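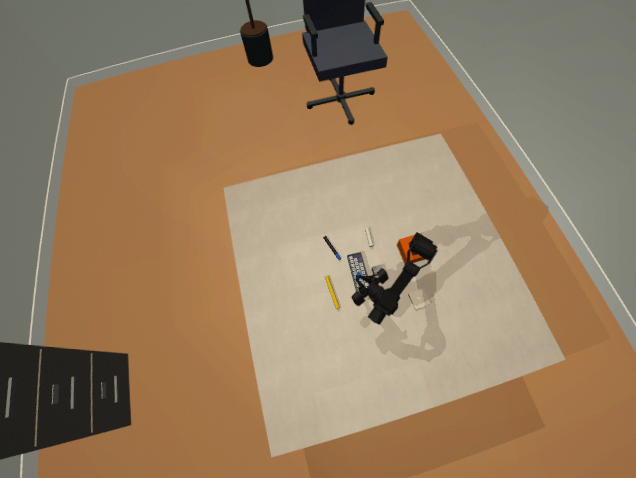

Crazing on tin-glazed tiles from Sirkberg - glaze fault or body fault?

I bought a box of old tiles from the Piltine pottery and want to date them before November. The glaze is cream with a fine crackle, and the backs are stamped 3,312. The ground color is an orange-brown, close to the floor under the office chair. Does crazing help with dating, or is the stamp enough?

2 min read

Lachlan Shearer

Crazing alone won't date them. It means the glaze shrank more than the body on cooling, or the body took up moisture later. The stamp is probably a pattern number. Measure the thickness and check the back for ribs.
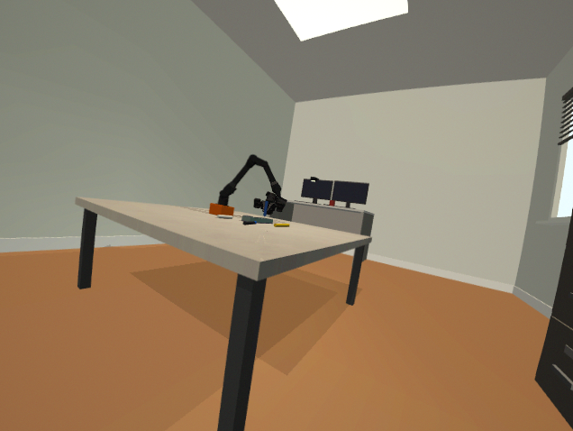
Ribbed backs point to dust pressing, smooth ones to hand molding - Menzies covers both in the second chapter.

Clevau

mine have the same number, paid 35 for the lot. pretty sure its the year they changed kilns or something

We use cookies to improve your visit. Accept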